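Council says refill scheme will cut waste by a third. Where is the working?

Last updated 2025-07-11

Kemthorpe council wants every café in the town centre to drop throwaway cups by October, and says the switch will cut street litter by "up to 70" bags a week. It has not said how the bags were counted, or who counted them.

Under the plan, customers would pay a deposit on a returnable mug and hand it back at any café that has signed up. The council has set aside money for 3000 mugs, to be bought through the Prestton supplier Warnuretti.

Marama Stubbs, who speaks for the council on waste, called the scheme "a proven idea". Asked where it had been proven, she pointed to a trial at the Quintero arts centre, which began with 300 mugs and got 254 back. The trial ran indoors, in one building, with one till. Kemthorpe has a bus station, a market and a good many bins.

"They keep telling us people will bring them back," said Gediminas Sproģis, who runs a coffee stall on the market. "Some will. I want to know who pays for the rest, and where I'm meant to wash them. I've got one small sink."

Stubbs said washing would be "looked at in the next stage". The papers put before councillors give no cost for it. 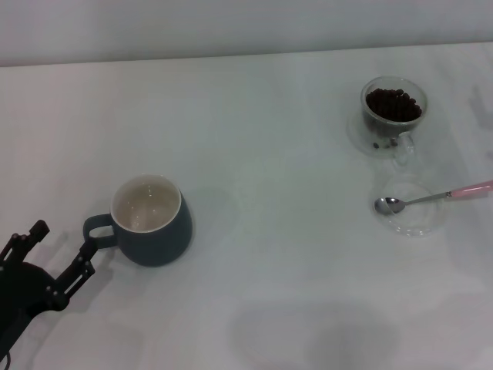
Issue 254

Itzel Salinas, one of two councillors to vote against, said she liked the idea but would not back a sum she could not check. She has asked for the litter figures to be published before any order is placed. The council said it would reply in due course.

12 comments | 31 shares

Contact the newsdesk | © Kemthorpe news pages | Back to top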